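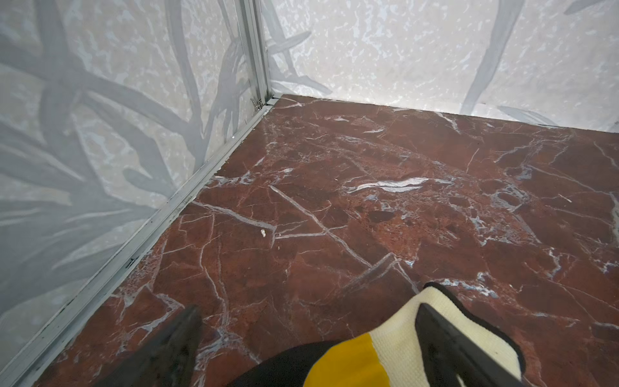 What does Taltden look after? Stone floors, mainly marble, in homes, lobbies and stairwells. We sweep them, wash them, polish them and mend them when they need it.

About Taltden

We started out as two people with one polishing machine and a van that didn't like hills. Bezawit Araya had spent years cleaning the long hallways at the Segura building, and she had strong feelings about how marble ought to be treated (she still does, ask her about vinegar!). Korkor Opoku came from the tile side of things and knew how a floor goes down, so between them they had the top and the bottom of it covered. Their first paying job was a front hall in Clerevthorpe, and the family there still has us back every February.

These days there are 7 of us, and last year we worked on 189 floors, from tiny powder rooms to the big entry at Firner. Red marble is a favorite around the shop. With all that white and blue-gray veining running every which way, a red floor can be hard to read, and a small white crumb sitting on it is easily taken for part of the stone. So we go over every floor slowly with a soft dust mop before any water comes near it, and we pay extra attention along the walls and in the corners, where metal trim meets the stone and grit likes to settle in.

We use a plain stone soap, clean water and a lot of cloths. If your trim strip is lifting or scuffed, tell us when you call and we'll bring what we need to take care of it on the same visit. A first look costs $50, and we take that off the bill if you go ahead with the work. We're happy to talk on the phone for free, and we do tend to talk, so put the kettle on first.

Page updated 2019-01-28

Shared 200 times
3 comments

marlow_k
You did my mother's stairs last spring and she's still showing them to the mailman. Do you sell the soap?

Taltden
Hello to your mother! We do, just ask whoever comes out to bring you a bottle. Korkor

tess in the valley
What was the thing about vinegar??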